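Zuletzt aktualisiert: September

4.2 Sitzung im Programm Brutine anlegen

1. Öffnen Sie Brutine und wählen Sie den Fragebogen «Saleck».
2. Geben Sie für jede Person einen Code ein, keinen Namen.
3. Stellen Sie die Pause zwischen zwei Wörtern auf 2,000 Sekunden (mit Komma).
4. Starten Sie die 2 Probedurchgänge, danach den Gedächtnistest.

Hinweis: Eine Datei kann maximal 200 Antworten speichern.

Achtung: Während des Tests darf man das Fenster nicht schliessen, sonst gehen die Antworten verloren.
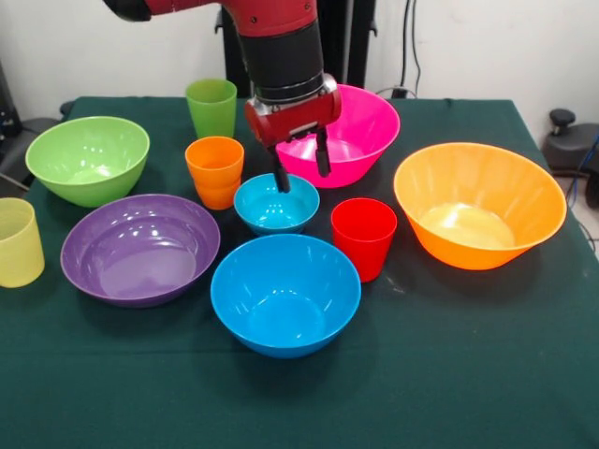
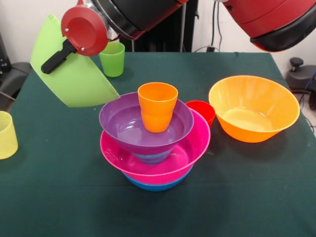 Bunte Schüsseln und Becher auf dunkelgrünem Tuch

Kontakt: Afridi Testverlag, Gundwood | © Afridi | Nach oben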